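Plundton Demonstration Collection – Station Safety and Readiness Check
Station: Henare
Completed by: Gyula Rácz
Session: Saturday, before first recording

1. Table and surroundings
Table stable on carpet: Yes
Cables clear of operator's feet: Action required
Comment: Cables lie on the floor to the left and beneath the second table. They are to be secured before episode 513 is recorded.

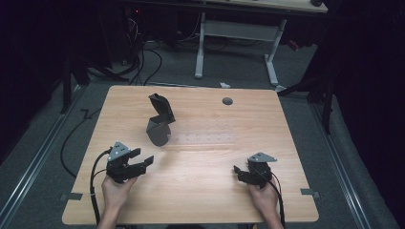 Item 1 – Operator position, both grippers in hand.

Test object on table: Yes
Comment: One dark grey object only. Start positions are to be varied between episodes, as the last batch from Brurkcombe was too uniform for training.

2. Hand-held grippers
Pad faces free of tears: Yes
Screws checked by hand: Yes, 4 per gripper
Comment: Wipe the pads after every 60 episodes. Specks on the table top should be removed at the same time.

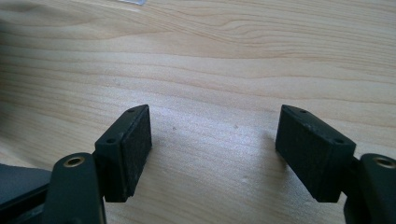 Item 2 – Gripper pads, open, nothing held.

Glare on table top: Noted
Comment: A pale patch shows between the fingers. Acceptable under the Mekel guidance – operators should report any episode in which the object is hard to make out.

3. Operator
Rest break every 6 episodes: Agreed
Stop word understood: Yes

Result: Pass, subject to the cable action under item 1.
Signed: G. Rácz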